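Loose ends: the software behind a robot that packs wiring

A kit of parts is a dull thing until one is missing. At Drornness, a small automation software firm working out of a former joinery shop, the kit has four parts: a solenoid, a round red circuit board and two wire harnesses, all laid in a steel tray with a paper liner. A person can fill one in a few seconds while talking about the weekend. Getting a pair of robot arms to do it has taken the company most of two years.

The arms were bought off the shelf. What the company writes is everything between the cameras and the motors, a stack of programs it calls Gautam, and the people who work on it will tell you that nearly all of the trouble comes from the wires.

"The board is basically a biscuit," says Vicente Espinoza, who runs the perception side. "It's stiff, it's flat, it's one colour. I could have given you the board in a fortnight. A harness has no shape. It has a shape right now, and then you touch it."

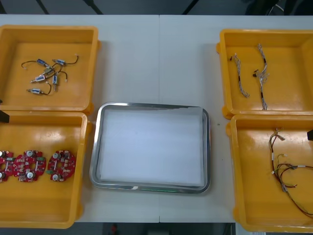 The layout of the cell has hardly changed since the project began. Four bins, a tray in the middle, an arm on either side. Solenoids and boards are kept on the left, harnesses on the right. The software knows where the bins are to within a couple of millimetres because somebody measured them, and it treats those numbers as fixed. Everything inside the bins it has to work out for itself, every cycle, from scratch.

It begins with an overhead view, which is cut up into regions by a segmentation network. For the boards, that is close to the end of the matter. Each region becomes a disc with a centre and a rotation, and the planner picks whichever one has the most clearance around it. Solenoids are harder, as their leads tangle. The network labels body and lead separately, then a second program tries to decide which lead belongs to which body.

When it can't decide, it says so. That was a deliberate change, made last September after a long stretch in which the system was confidently wrong. Each grasp candidate now carries a score for how likely it is to bring a neighbour along, and anything over the threshold is sent to a slower routine that lifts the part a short distance, holds still and looks again.

Harnesses get a different treatment altogether. Espinoza's group gave up early on trying to model the whole thing as a chain of segments. The model fitted nicely in simulation and fell apart against a real bin, where strands cross, disappear under each other and come back out somewhere else. What they do now is look for places worth holding: a sleeve, a stretch of tight twist, the back of a connector housing. The rest of the harness is treated as a cloud of stuff that will follow along and needs room.

To train the detector they labelled 1,353 wrist camera images by hand. Espinoza did a good share of them himself, at the kitchen table, and has opinions about the annotation tool they used at the time. They have since written their own. 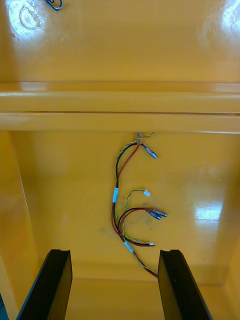

Glare was the first thing to go wrong. The bins are glossy, and under workshop lights they throw bright patches back at the wrist camera that move whenever the arm does. Early versions of the detector were fond of these patches. A pale blotch on a yellow wall scored very well as a white connector, and the arm would go down and close on nothing.

The obvious fix was to buy matte bins, and it was suggested more than once. The company held off. Its first customer, a pump maker in Rurnavley, uses shiny bins and wasn't about to replace them. So the fix went into software. As the wrist comes down it takes a short burst of frames from slightly different positions. A real connector stays put on the bin floor from one to the next, once the arm's own motion has been accounted for. A reflection slides. Anything that slides is thrown out before the grasp planner sees it.

The burst costs 900 milliseconds per pick, and there has been a running argument about whether that can be afforded. Sarita Ahuja, who leads planning and control, thinks it can. "People see the arm pause and they want me to get rid of the pause," she says. "I'd sooner get rid of the bad pick that comes after it."

Her half of the system starts where Espinoza's stops. Given a tray, a list of what goes in it and a set of scored grasps, the planner decides which arm moves, in what order, and by what path. Both arms need the space above the tray, so it's handled as a shared resource. An arm asks for it, gets a reservation, and gives it back once the gripper has cleared the rim. In the first release the arms simply took turns. It was safe and painfully slow.
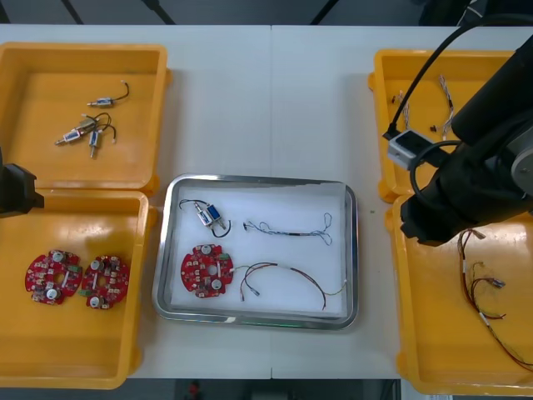

A solenoid, a board and two harnesses on the tray liner, with the right arm over its bins.

Placement order matters more than Ahuja expected. A board put down on top of a harness can tip, and a harness put down beside a board can snag it on the way past. The planner keeps a rough height map of the tray and refreshes it after every release. If the space set aside for a part is no longer free, it looks for another spot in the tray before it asks for help.

Asking for help is a feature too. The request goes to an operator screen called Dreteo, which shows the last clear image, the grasp the system wanted to make and the reason it stopped. The operator can approve, drag the grasp somewhere else or tell the arm to leave that part alone. Each answer is logged with the image and finds its way into the next round of training. On a decent day there are about 12 requests in a shift. Ahuja reads all of them, usually on Saturday morning with a coffee, which she admits is not healthy.

A lot of them have to do with the moment after the lift. Once a harness leaves the bin it hangs, swings and unfurls, and the planner has to guess how much space it needs before it starts to travel.
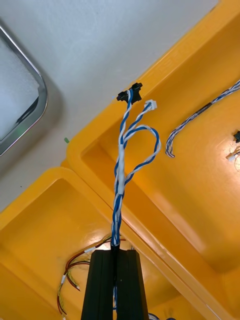
The present method is simple. From the wrist view the software traces the outline of whatever is attached to the gripper, wraps it in a padded envelope and adds that envelope to the arm's own shape for collision checking. Branches that stick out sideways make the envelope fatter. Acceleration limits are tied to its length, so a long harness is carried more slowly than a short one. If the outline runs off the side of the image, the length is taken to be the longest in the parts list.

It's conservative, and the team knows it. Ahuja has a branch of the code that predicts the swing instead, using a learned model of how each type of harness moves, and in simulation it cuts travel time noticeably. On the real cell it has been mixed. The model does well with tightly twisted cable and poorly with loose, looping wire, where the strands catch on one another and the whole bundle moves in a way that the training data never covered.

For now the branch stays a branch. The Rurnavley customer wants a cell that runs through a shift without someone standing over it, and has said that speed can wait. Espinoza is back to labelling, this time leads that cross over other leads. He has a new batch of images to get through before the next release, and he has moved from the kitchen table to a proper desk.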